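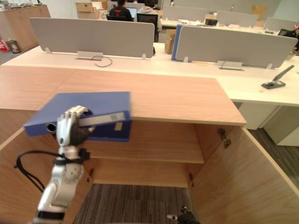
4.2 The open day

28 January 2020
By Soledad Esteban

We ran our filing task live for visitors at the Binville office, and I'll admit I was more nervous than the robot! The job is simple to say: take a file, get it into the low cabinet, don't bump the doors. (We'd done 241 practice runs since July, so I had no excuse.) 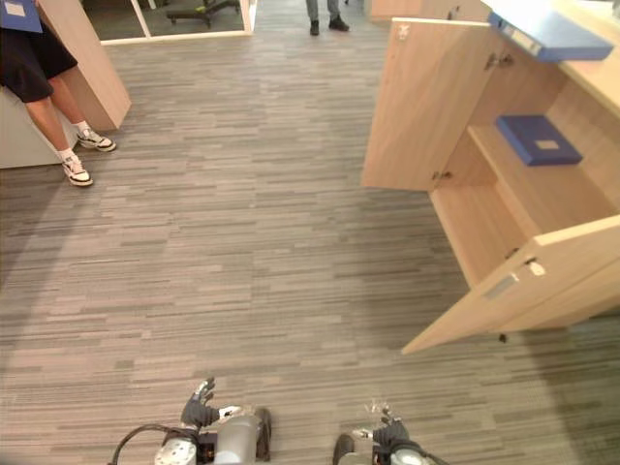 Marlene Marinho thought we should let visitors pick the shelf, so the demo wouldn't look rehearsed. I liked that a lot, and we did it for the last 70 visitors.

People mostly asked about the hands, and whether a file lying flat is harder to pick up than one standing. It is, by a lot, and the spine is where we aim the grasp.

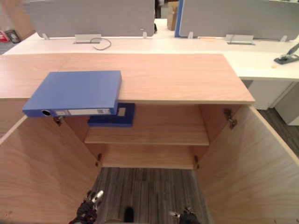 Figure 3. Blue binder on the cabinet top, doors open.

My favorite question was about reach. Low shelves are hard for us, as the arm and the body want the same bit of floor. With the feet out on the striped carpet and the gripper down near the bottom of the cabinet front, you get a fair idea of how tight it is.
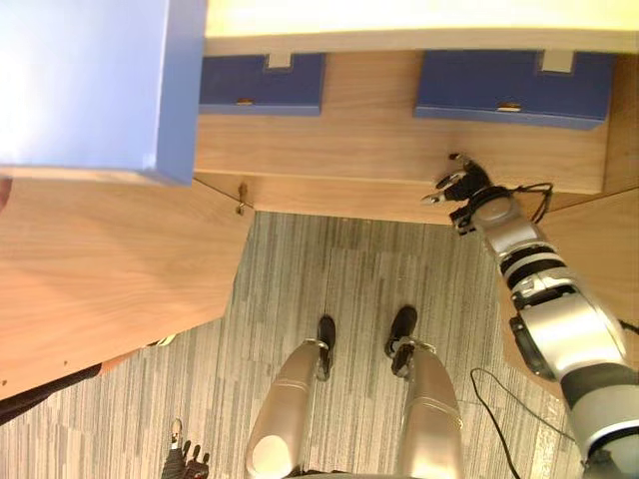

Related items
Clisanance: grasp planning notes
Brilier open day, visitor survey
Kramer, R.: Shelf height and reach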